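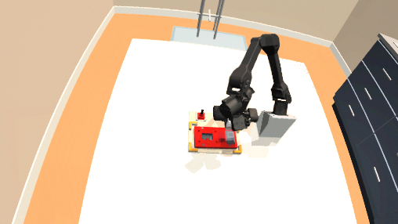 FOR RELEASE IN JUNE

Milteso publishes simulated gripper comparison, admits its favorite lost

Horkport – Milteso, a small maker of software for people who have to choose robot parts and then live with the choice, today released the full results of its first simulated gripper comparison. The study put two grippers through the same board assembly work on the same virtual arm, for a total of 1,000 attempts. The narrow-fingered Neline finished 546 of its 500-plus-rounds share of the work cleanly. Readers who are good at arithmetic will see a problem with that sentence, and it is explained in the section on scheduling.

The other gripper, the Harries, is a wide, strong, well-mannered tool that Milteso's own staff had picked to win. It had been picked to win in writing, on the whiteboard in the kitchen, and the whiteboard has since been cleaned.

"We had a favorite and we had a test, and I would like to say we kept the two apart from the beginning," said Elvira Ccori, who leads the comparison work at Milteso. "What we did was argue for a month and then run it."

What was compared

Each gripper was mounted in turn on a black articulated arm fixed to a pedestal beside the work. The job was set on a cream assembly board with a red plate held between yellow corner brackets. The gripper had to come down over the plate, close on a small gray part, carry it to a set position and let go. An attempt counted as clean if the part ended up where it was supposed to be and nothing else on the board had moved.

That last condition caused most of the trouble. The Harries is very good at holding things. It is less good at holding one thing while leaving its neighbors alone, and in the early rounds it developed a habit of nudging the brackets on the way down. Moving the approach angle helped. Moving it further made the wrist fold up in a way the controller refused to discuss, and returned the same error code until somebody restarted it.

The Neline had its own bad habits. Its pointed tip reaches into tight places, but it grips over a small area, and parts picked up off center tended to swing. Several were released at an angle and settled leaning against a bracket edge, where they looked very nearly correct from the overhead view. The scoring script was fooled by a number of these until Ccori's team added a second view from the side. All earlier rounds were scored again.

A note on scheduling

The original plan called for an even split. It did not survive the first overnight run, in which the job queue gave the Neline extra rounds and the Harries fewer. Milteso considered throwing the run out, and then considered the cost of the overnight run. The uneven split was kept, every attempt is labeled in the released data, and the company asks that the 546 figure never be quoted next to the Harries figure without the number of attempts for each. A table giving both is on the first page of the report, in large type, at the request of Ccori.

Adjusted for the number of attempts, the Neline still came out ahead. The gap is smaller than its fans at Milteso now claim and larger than its critics would like. They are mostly the same people.

Why do it in simulation

Mainly to be able to start over. A simulated part that skids off the board can be put back with a reset, and a simulated finger driven into a plate can be replaced without a purchase order. It also let the team hold lighting, part position and arm speed steady, then change one of them at a time.

Milteso does not claim that a simulator settles the question. Contact between small parts is hard to model, and friction values in particular were set by a process the report describes as "measured where possible and otherwise discussed." The company's view is that simulation is a decent way to find out which gripper deserves the first week on a real bench. The real bench is next.

"If you buy a gripper based only on our numbers, I would be flattered and also worried," Ccori said. "Read the failures section. It's the longest one, and it's the part we would have wanted when we were shopping."

Other findings

Slowing the arm in the last stretch before contact improved results for both grippers, and did more for the Harries. Slowing it over the whole path improved nothing except the team's reading habits.

A change of controller settings between the two halves of the study made a bigger difference than anyone had budgeted for. The report gives the results before and after the change separately – a late decision that added nine pages and one appendix.

Camera placement mattered less than expected for picking and more than expected for scoring, for the leaning-part reasons given earlier.

What is being released

The package contains the report, the per-attempt log, the controller settings for both halves of the study, and the scoring script in its first and second versions. The first version is included so that others can see how it went wrong. Users can swap in a gripper model of their own, provided it will mount to the arm's wrist and its maker has supplied sensible mass figures. Milteso has met several that were not sensible, and has written a short checker that rejects anything lighter than the screws holding it together.

The package is free to download for teaching and in-house testing. Commercial users should write to the company first.

About Milteso

Milteso is based in Horkport and builds comparison and planning tools for small assembly lines. It does not make or sell grippers, and after this project has no plans to start.

Press contact

Elvira Ccori, Milteso, Horkport. Calls are best after 2 p.m., when the overnight results have been read and the coffee has had time to work.

– end –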